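Projekt Tustel: Zwischenbericht an den Fördergeber Raler

Stand der Arbeiten
Im Oktober haben wir die Vorführung der Aufgaben per Fernsteuerung am Standort Butness fortgesetzt. Die Bedienperson führt den Arm mit dem Steuergerät von Tavares, die Kamera am Handgelenk zeichnet dabei auf. Von den vier geplanten Aufgaben sind zwei vollständig vorgeführt, mit je 15 Durchgängen. Die dritte ist begonnen.

Die Aufnahmen vom Handgelenk zeigen beide Greiferfinger und die Tischfläche dazwischen. Der durchsichtige Kunststoffbehälter liegt links unten und ist nur zum Teil im Bild. Auf der linken Seite spiegelt das Licht auf dem Holz, was wir bei der Auswertung berücksichtigen müssen.

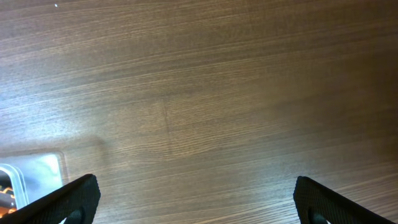

Nächste Schritte
Wir möchten die Beleuchtung ändern und danach 3 Durchgänge wiederholen. Für die vierte Aufgabe bitten wir um Freigabe der restlichen Mittel.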